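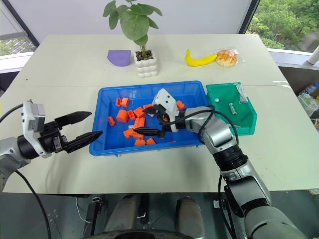 TICKET 2949: Label printer prints half a label, then stops

Status: Solved
Opened by: Babita Garg, Vurville Toy Library
Handled by: Tsung-han Ng, Dekero Help Desk

Babita wrote at 9:10 am:

Hello again, and I'm sorry to be back so soon after the trouble with the member cards in April! Our label printer has started stopping halfway through. The toy's name comes out nicely, then the barcode is chopped in the middle and the light goes orange. I have 49 boxes of blocks, puzzles and dress-up things waiting to go back on the shelves, and so far 3 of them have a proper label. I've switched it off and on, and I gave it a good dusting while I was down there.

Tsung-han replied at 9:40 am:

Good morning Babita, lovely to hear from you, even if it is about a printer. An orange light on the Wirneck usually means it can't find the gap between one label and the next. Could you tell me whether you've opened a new roll lately, and whether it came from the same place as the old one? And please try this when you have a minute:

1. Open the lid and take the roll out.
2. Wipe the small clear sensor on the left side with a dry cloth.
3. Put the roll back with the labels facing up and close the lid until both sides click.
4. Hold the feed button down until the light blinks 2 times, then let go.

Babita wrote at 10:25 am:

Yes, a new roll! We ran out of the Mathur ones and I bought a cheaper pack in town. I did all four steps and it fed out a few blank labels, which felt like progress, but the next barcode was chopped just the same.

Tsung-han replied at 10:50 am:

That new roll is a good clue, thank you. I suspect the labels are shorter than the old ones. Would you measure one for me, top to bottom, with an ordinary ruler? Then go to Settings, Printer, Label Size and tell me what number is in the Height box.

Babita wrote at 11:15 am:

The label is 29 mm and the box says 38! I changed it to 29, held the button down again the way you showed me, and out came a whole barcode. The scanner beeped at it on the first try. I've done the puzzles already and I'm having a cup of tea before I start on the dress-up things.

Tsung-han replied at 11:30 am:

Wonderful! When you go back to the old rolls, just put the 38 back in that box. I'll mark this one solved, but reply here if the light goes orange again and it will reopen by itself.

Recent tickets
Scanner beeps but no item comes up
Member cards print with the name missing
How do I change the due date on a whole shelf?
Overdue reminders sent twice
Adding a second computer at the front desk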